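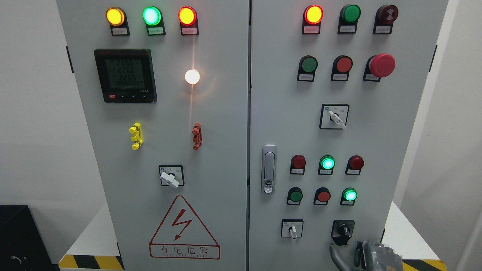 4. Puesta en marcha de la bomba de riego Skirnis

1. Cierre la válvula de descarga. Del todo; «casi» es como se inundó el manual anterior.
2. Cebe la bomba con 7 litros de agua limpia.
3. Ajuste el presostato y arranque en manual.

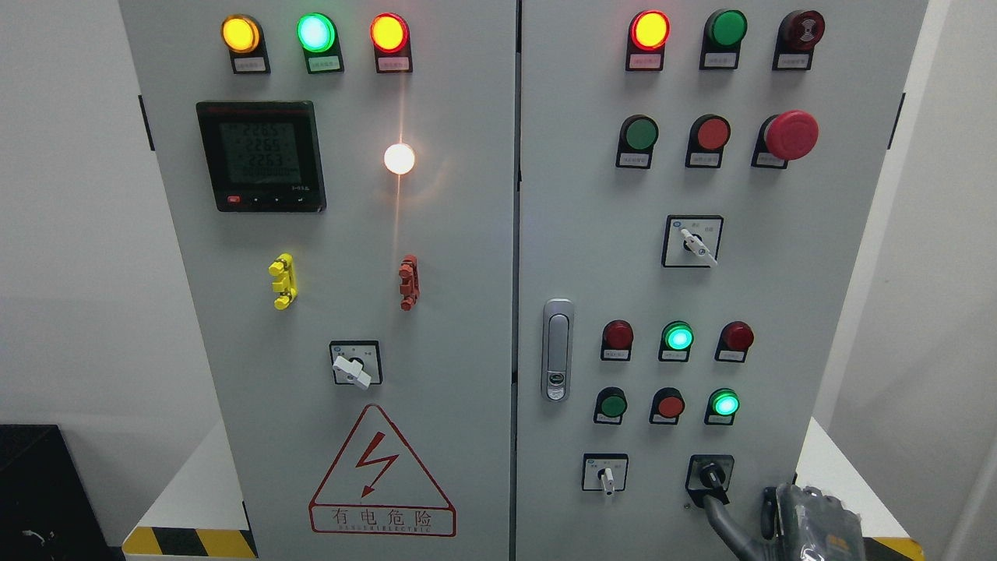

4. Anote la tensión antes de abrir el riego. Un medidor de panel da las tres fases de un vistazo: en el armario gris, las dos primeras lecturas rondan 226,5 y la tercera 225,3, un desacuerdo de lo más civilizado.

Precaución: no supere 13 arranques por hora. El motor no se queja, pasa factura.

Nota: cambie el filtro cada 3.000 horas.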